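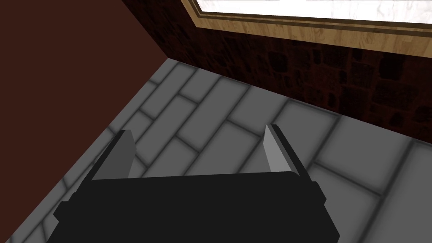
Gray floor tiles in a brick pattern, computer render

Search this forum Advanced search Go

Phones & Tablets > Budget phones > Nornex 6 or wait for the next one?

Last updated: October 2022

chrysanthi_t
Hi everybody! My old phone is on its last legs (it shuts itself off at 30 percent, drives me up the wall) and I've been looking at the Nornex 6 for weeks now. The shop in Winville has it for $396, which is right at the top of what I wanted to spend. My nephew tells me to hold out until March when the new model is supposed to come. I mostly call, text, take pictures of my garden and get lost driving. Would you wait?

ebere.okoro
Welcome, Chrysanthi! I've had mine since spring and I'm very fond of it, so take this with a grain of salt, but I wouldn't wait. I charge it every 2 days, the speaker is loud enough to hear over my dishwasher, and the garden pictures will be lovely as long as there's daylight. After sunset they get a bit muddy.

BelloE
I'd wait, sorry Ebere. A phone that gets muddy pictures at dusk shouldn't cost that much. The Bassey does better in low light and it's a good bit cheaper, plus you can put a memory card in it. My wife has 2613 photos on hers and she hasn't deleted one yet, bless her.

ebere.okoro
Fair about the card slot, I do miss that! But I tried the Bassey for a weekend and the map kept thinking I was one street over. For somebody who gets lost driving, that would matter more to me than the camera.

BelloE
Hm, my wife's never had that happen. Did you run the update first? Hers asked for one the minute we set it up.

ebere.okoro
I did not, so maybe I owe the poor thing an apology. Still like mine better :)

asabe_u
One small thing to add, Chrysanthi: ask the shop how long they'll take it back. The one over in Brestisau gave me around six weeks, and I used nearly all of it before I made up my mind. Also get a case the same day. I didn't, and I have the crack to show for it.

chrysanthi_t
You're all so kind, thank you! I'm going in to hold both of them and see which one fits my hand. Bello, does the Bassey come in blue?

BelloE
Blue and a sort of dark green. Hers is the green.

Contact us | Copyright 2022 | Back to top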